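Two cameras, two controllers, one sidewalk

I've been putting off choosing the camera and the motion controller for the rover since June. The chassis is done, the motors are in, and both decisions affect where the holes go in the top plate, so I wanted to drill it once. Over the past few weeks I ran both cameras and both controllers through the simulator on the same stretch of street and kept notes. This post is the cleaned-up version of the notes.

The candidates are as follows. The Plernach is a global shutter color camera with a wide fixed lens and modest dynamic range. The Ferkow is a rolling shutter part with a narrower lens and an HDR mode that merges two exposures on the sensor. For the controllers, the Makokha board runs a fairly plain path follower with a lookahead distance and a speed cap. The Dranside board runs a short-horizon predictive controller that replans each cycle and wants a cost map as well as a path. I own one of each controller and neither of the cameras. That accounts for much of the interest in simulating first.

Two cameras times two controllers gives four combinations. All of them got the same start pose, the same goal at the intersection, the same sun angle, and the same perception stack: a segmentation net that labels sidewalk, curb, road, wall and obstacle, followed by a ground-plane projection into a small grid. I kept the net frozen. It would have been easy to retrain it on each camera and get better numbers out of both, but then I'd be comparing training runs.

The camera models need some explanation. For the Plernach I set resolution, field of view, distortion, and a noise curve taken from bench measurements someone had posted on a forum. For the Ferkow I did the same, and added the row readout delay and a rough version of the exposure merge. The merge is the weakest part of the setup. The real sensor does the blend in hardware with a transfer curve I don't have, so I rendered both exposures at the proper time offset and blended them with a smooth weight around saturation. Treat the HDR results as a reasonable guess.

Latency was injected per camera. The controllers were the real boards, connected over serial to the desktop running the simulator, so any odd timing on their side is genuine.
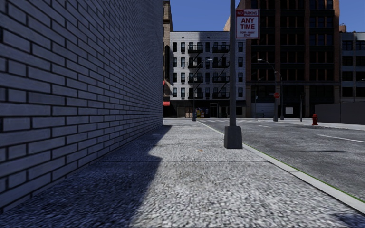
Exposure turned out to matter more than resolution, and by a wide margin. I ran both cameras down to half resolution early on and the sidewalk mask barely changed, while one stop of exposure in either direction moved its edges by a full grid cell. The difficult part of this block is the shadow off the brick wall, with its jagged boundary running up the pavement between the dark half on the left and the brightly lit half on the right. With auto exposure metering on the whole image, the Plernach settles on the bright side and crushes the speckle in the concrete on the shaded side. The net has learned to rely on that texture. Without it, patches of shaded sidewalk come back as road, the grid fills with holes, and the rover moves right, toward the curb and the base of the NO PARKING pole. A human looking at the same frame has no trouble at all. I spent an evening convinced my projection was wrong before I overlaid the raw mask on the image.

Metering on the lower part of the image only, with a fixed bias toward the dark side, fixed most of it. The lit concrete gets close to clipping but keeps enough texture to be labeled correctly, and the sky can do whatever it wants. I don't navigate by the sky. The Ferkow in HDR mode needed none of this. Both sides of the shadow line stayed in range and the mask was continuous across it in nearly every frame.

The Ferkow has its own problem. Its row readout is slow, and in HDR mode the second exposure is later still. At walking pace on smooth ground you can ignore it. I added the vertical vibration profile I recorded from the chassis on a rough driveway, and straight vertical edges started to wobble. The net doesn't care much. The visual odometry cares a great deal, and it drifted toward the wall on every run with vibration turned on. Reducing the feature weight in the upper part of the image helped a little. Soft mounts would probably help more, but I can't model the mounts well enough to claim it.

The wide lens on the Plernach also gave it an advantage I hadn't weighted properly when I wrote the shortlist. Close to the curb, the Ferkow loses sight of the curb line beside the front wheel, and the grid has to remember it from earlier frames. Memory plus drifting odometry is a poor combination. The Plernach keeps the edge in view for longer, and the grid gets corrected by a measurement on every cycle.

On to the controllers. I logged 3,252 control cycles across the runs that I consider valid, after throwing out everything recorded before I found a units error in the speed command. (The Makokha expects wheel speed. The Dranside expects body speed. Both manuals call it "velocity" and leave you to work it out.)

The Makokha is predictable. It picks a point ahead on the path, steers at it, and slows down if the curvature is high. When the path is good, the tracking is good. When the path jumps sideways after a bad mask, it follows the jump faithfully, with a small delay set by the lookahead. Increasing the lookahead smooths the jumps and also cuts corners. I ended up with a value that was slightly too long for tight turns and slightly too short for noisy paths, and left it there.

The Dranside handles noisy paths better. With a cost map it has a reason to stay away from the curb even if the path briefly suggests otherwise, and most of the mask dropouts that made the Makokha twitch went by without a visible response. It also stops more cleanly. The price is compute time. With the grid at my normal size the solver finishes comfortably inside the cycle. When several obstacles land in the grid at once, it sometimes doesn't, and the board then holds the last command. The worst hold I logged was over 200 milliseconds. At the speed I drive, that covers a short distance, but I'd like the board to slow down during a hold, and there is no setting for it.

I got around this with a watchdog on my side: if no fresh command has arrived within two cycles, the motor driver ramps down. It works in the simulator. It does mean the rover hesitates when it gets near clutter, and the motion looks nervous on replay.

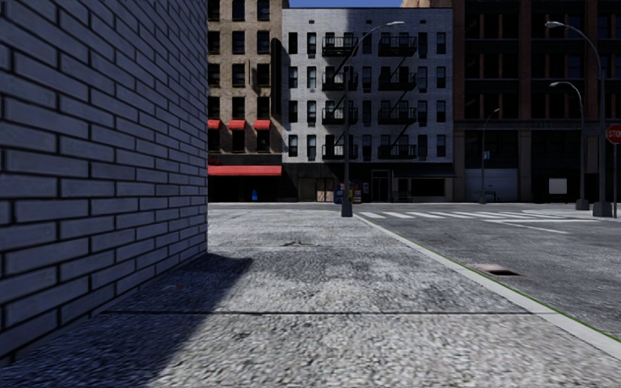

The approach to the crosswalk was the other place where the combinations separated. Stopping short of the road edge requires a distance estimate to the end of the sidewalk, and at a low camera height that edge is only a few pixels tall until you get close. The Ferkow sees it earlier with its narrower lens. The Plernach sees it later but holds the estimate steadier. With the Dranside the difference nearly vanished: it brakes gently on the first estimate and adjusts as the estimate improves. With the Makokha, a late estimate meant a harder stop. I had to lower the speed cap on the Plernach and Makokha combination to keep all its stops on the sidewalk.

I also tried changing camera height. Moving the camera up on the mast improved everything to do with the ground plane and made the curb easier to separate from the road. It also made the vibration worse, in the way a longer lever would suggest. I settled on a bracket 8 inches above the top plate. A taller one scored better in simulation, and I don't trust my mast to be as stiff as the one in the model, which is infinitely stiff.

Notes on each combination, in the order I would pick them:

Plernach with Dranside. Good tracking, good curb clearance, smooth stops. Needs the metering window set by hand. Occasional solver holds near clutter.

Ferkow with Dranside. Best masks of any combination across the shadow line. Odometry drift under vibration pulls the whole grid sideways, and the controller then avoids a curb that isn't where it thinks it is.

Plernach with Makokha. Cheap, easy to debug, fine at a reduced speed. If the Dranside board ever dies on me, this is what I'd run.

Ferkow with Makokha. Clean masks, but drift and late curb updates go straight into the steering. I stopped tuning it fairly early, so it may deserve better than last place.

Some things I didn't test and should have. The sun stayed at one elevation for all of the scored runs. There were no pedestrians in any of them. The pavement in the model is dry and matte, and I expect glare off a wet surface to upset the metering window in a way the HDR mode would handle better. I also never tried the Ferkow with HDR turned off, where its readout delay is shorter. That could be worth an afternoon, given that the exposure window did so much for the other camera.

The Plernach is ordered. The lens mount on the production version is supposedly a slightly different depth from the one in the drawing, so the top plate stays undrilled until I have calipers on it. In the meantime I'm rewriting the watchdog to ramp down in proportion to the age of the last command — the current version is a step followed by a ramp, and the step shows up in the motor current logs.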